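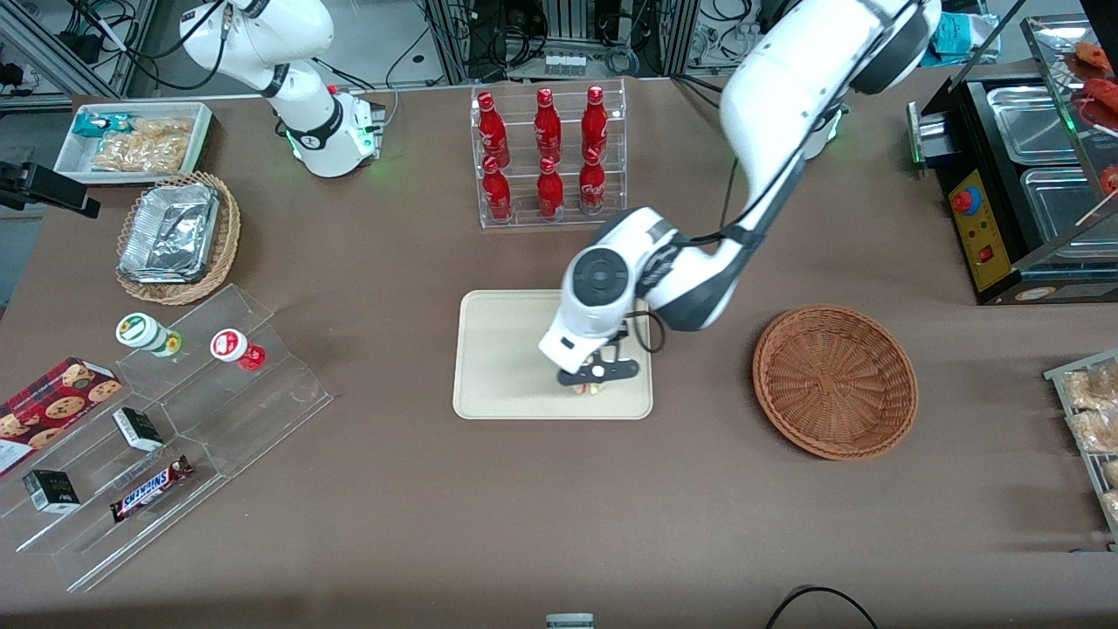
Research > Food and Retail > Working Papers

3 shares | 0 comments

4.2 Does layout change what people pick?

The claim that shoppers buy more when snacks and drinks share one display has been repeated so often that few papers bother to test it. Makberg and Vomeck, the two trade consultancies most often cited, both rely on sales totals from stores that had also cut prices that month. We do not see how the effect of layout can be pulled out of such data.

Our own trial ran for 14 days in November at 20 convenience stores of the Tang chain and logged 2,000 purchases. Mixed displays did sell more drinks, but only at 7 stores, and most of those had moved the display closer to the register - a change the original protocol did not allow. With those stores removed, the difference is too small to build a theory on.

Sandwiches are a harder case. The Clovix guidelines advise showing the cut side, on the grounds that visible layers suggest freshness (Figure 3 has a toy sandwich with bread and lettuce layers). We found no study behind this advice.

Figure 3. Layers seen from the cut side, toy sandwich.
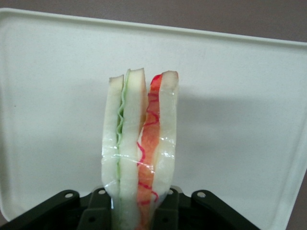
4.3 Limits of the sales data

Receipts record what was bought. They say nothing of what a shopper looked at first, and we are wary of papers that treat the two as the same thing.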